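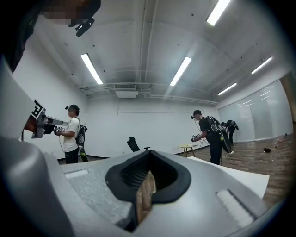 Handheld Gripper Rig: Pre-Shift Safety Checklist, Rev. 11
Site: Colby, ground floor
Inspector: Nayara Furtado
Reason for reinspection: unit 10 jaw failed to release on trigger

1. Trigger return. FAIL, unit 10. Sticks at 80 percent of travel. Tagged out, sent to Doner for spring replacement.
2. White inserts seated in housing slots. Pass.
3. Fiducial marker flat and legible. Pass. Clean with a dry cloth only.
4. Cables. Comment: cables hang down from the operators toward the floor. Clip any slack above knee height. A snag in March pulled a connector on unit 11.
5. Backpack straps and panel screws. Pass. One chest buckle worn, replaced.
6. Cap mounts. Pass.
7. Gloves. Pass. Check fingertips for holes at each break.
8. Floor. ACTION: small items on the planks to be picked up before anyone walks with a rig on.
9. Spacing between operators, arms extended. Pass.
10. Stop call. Fu to repeat the drill with the new operators.

Unit 10 stays out of service until I. Rocha signs the release test.

Last updated: March
This site uses cookies. Accept / Manage settings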